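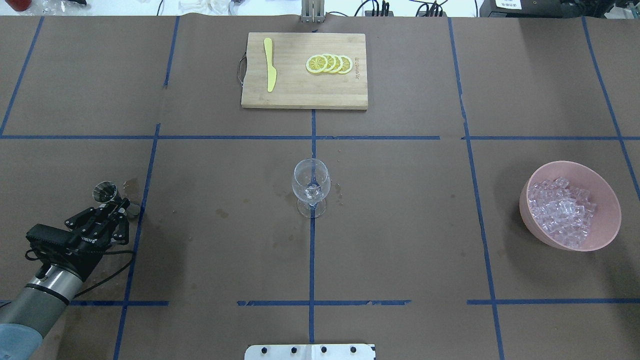 The August release of the Stonberg planner went out with one headline change, and it concerns the word "near." Until now, the planner treated every object on the table as a thing with a position and a polite bubble of empty air around it. This worked well for blocks. It worked less well for the drinks setup, where a clear wine glass stands in the middle of the paper with the blue tape grid showing straight through it, and the perception side has strong opinions about where the tape is and almost none about where the glass is. The bubble grew to cover the doubt, the doubt grew whenever the lights changed, and by mid-month the planner had declared most of the table off limits, including the lemon slices.

Version 26 splits the two ideas. Clearance is now set per object, in the task file, and stays put. Uncertainty is passed in separately by Voson, our perception package, and if it climbs past the limit the arm stops and looks again from another angle. It gets 3 looks. After that it gives up and writes a log entry, which is now a full sentence and no longer the number 7.

Tilt limits are also new. Any held object can be marked as a container, and the planner will keep it level until the pour step begins. The jigger has been marked. The paper was consulted and is in favor.

Two cautions before you upgrade:

- Old task files load without complaint and get a default clearance of 50 mm on everything. Check yours.
- The replay viewer on the Cludedside machines still draws the old bubbles. Ignore them until the next build.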